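Part-Time Sewing Instructor, Evening Classes
Stulel Community Workshop, Varkstead
Posted 2024-09-25

Stulel is hiring a part-time instructor for its beginner sewing and alterations classes. The job is two evenings a week, starting in October. Classes have up to 11 adults, most of whom have never used a sewing machine.

You will teach hemming, zippers and simple repairs, help students choose fabric, and put the machines away after class. You need at least two years of sewing or tailoring experience. Teaching experience is helpful but not required. 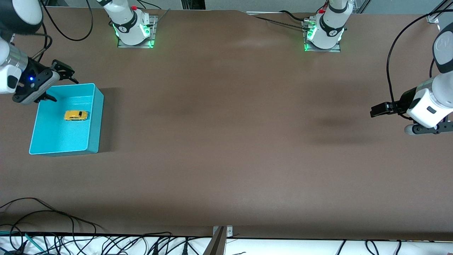

A wide work table at Stulel.

Pay is hourly and includes setup time. Thread, needles and practice fabric are supplied. Street parking is free after 6 p.m.

To apply, send a resume and photos of two finished garments to Ilse Vandenberghe at the Stulel front desk. Please say which evenings you can work. Questions about the class schedule can go to Jozef Coppens.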